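Liliana Fontana
A thread on wooden tabletops, seasonal movement, and why so many of them split in their first winter.

Wood takes on moisture from the air and gives it back. When it takes on moisture it swells, mostly across the grain. Movement along the grain is small enough to ignore in furniture.

How much it moves across the grain depends on the species and on how the board was cut. Flat-sawn boards move more across their width than quarter-sawn boards of the same species, in many cases close to twice as much.

A solid top made of flat-sawn boards glued edge to edge behaves like one wide flat-sawn board. The glue lines do nothing to stop the movement. They just move along with it.

The top I measured is 106 cm wide, solid maple, in a kitchen in Plirkbridge with forced-air heat. Between August and February it lost 17 mm of width. That is a lot, and it tells me the boards went in too wet.

Debora Cirillo owns it. The crack ran in from one end, right beside a screw. Whoever built the base had screwed the top straight into the aprons through tight round holes.

Tight holes work if the top never changes size. Once it shrinks, the screws hold the outer boards in place and the wood between them has to give somewhere. It usually gives at an end, where the moisture leaves fastest.

Fixes, cheapest first. Slot the holes in the aprons so the screws can slide across the grain. Or use figure-eight fasteners. Or use wooden buttons in a groove, with a gap left behind each one.

If you slot the holes, fix the top at the center of each end and let both long edges move. Fixing one long edge sends all the movement to the other side, and the overhang looks wrong by spring.

Breadboard ends have the same problem in a different place. Glue the center tenon only. Peg the outer tenons through slotted holes. A breadboard end glued for its full width will crack the top — it only takes a dry enough winter.
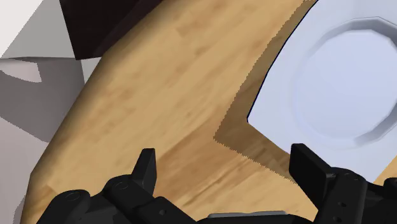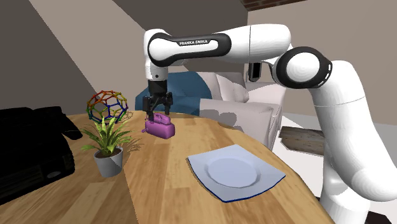
Light wood with darker streaks in the grain in both, purple toaster in the second.

Finish. Oil, varnish and wax slow the exchange of moisture. None of them stop it. A top with three coats of varnish ends up at the same moisture content as a bare one, but it takes longer to get there.

Finish both faces. If the top face is sealed and the bottom is raw, the bottom changes first and the panel cups. I still see this on new tables at every price.

Measuring. I use a Diltik pin meter and a cheap hygrometer. Take readings in several spots and on both faces, and write down the relative humidity in the room next to them. A moisture reading without the room humidity is hard to use later.

The room in Plirkbridge got down to 20 percent in February. A small humidifier would have helped. So would moving the table away from the floor register, which was blowing warm air at the underside.

Repair. Do not fill a seasonal crack in winter. It will try to close in summer, and hard filler in the gap gives the wood something to push against. Free the screws first and leave the crack alone through a full year.

Debora's closed to a hairline by July with the holes slotted. We worked thin glue into it and clamped it overnight. I will measure again in February and add the number to this thread.

Someone asked about plywood. Crossed layers hold each other, so a plywood top hardly moves and you can screw it down tight. Solid edging on it is fine in narrow strips — keep it under 3 cm wide.

© Liliana Fontana | Contact | Back to top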